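Kitchen Robot Club – your questions answered
Last updated April 2020

I'm Malsha Majumder and I run the student side of the kitchen robot club at Tovden. I get asked the same things over and over, so I've finally typed up my answers.
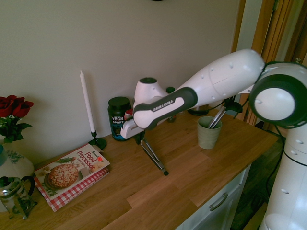
Do I need to know how to code before I join?

No! I'd written one very bad quiz program before I turned up, and that was it. You'll pick up enough Python in the first month to make the arm go where you want (and sometimes where you don't). If you already code, lovely, you'll probably end up helping whoever is sitting next to you.

What do you do all term?

We teach a robot arm to do small kitchen jobs. Last November it was moving utensils in and out of a cup, which sounds like nothing until you've tried it. Spoons roll, whisks snag on each other, and anything shiny seems to confuse the vision code. Each pair picks one job, breaks it into steps and keeps at it until the end of term. My partner Ryan Birkett and I did 300 goes at a single pick-up and I still dream about it.

Why a kitchen and not a proper lab bench?

Because a lab bench is too tidy. We started on one and everything went beautifully, then we moved to a worktop with normal stuff on it and half our programs fell over. I think you learn far more with a bit of clutter in the way. Please don't tidy up between someone else's runs, by the way – they may have put that jar there on purpose.

Will I get to use the arm myself, or just watch?

You'll use it. Everyone does the safety talk first, then you get booked slots with your partner. One of you drives and the other keeps a hand near the stop button, and you swap halfway. No phones while you're on the button, please.

How do you teach it a new job?

Mostly we guide the arm through the movement by hand and record it, then play it back and fix what's wrong. Later on you can train it from lots of recordings. Our shared set is called Mesine and it has 702 recordings in it so far. I'd love to get to 1000 before I leave, so if you've got a steady hand, come and find me!

Is there a competition?

Yes, the Dewan Cup. You get a job you haven't seen before and a short practice time, then three scored runs. Our best score is 185, and I'm still a bit cross about the points we lost for dropping a fork. It's a friendly day out and beginners can enter.

Does it cost anything?

Membership is free. Plateck pays for spare parts and the entry fees. You might want to bring a notebook and your own laptop, but we've got a few to lend if you ask early.

What happens if I break something?

Tell us straight away and write it in the logbook. I bent a gripper finger in my second week and I'm still here. We do get grumpy if somebody breaks a thing and puts it quietly back in the drawer, though.

What about meetings at the moment?

We can't meet in person for now, so we're doing everything on video calls and working from old recordings. New people are very welcome on the calls (cameras off is fine). Send us a message through the contact page and Ryan or I will reply with the link.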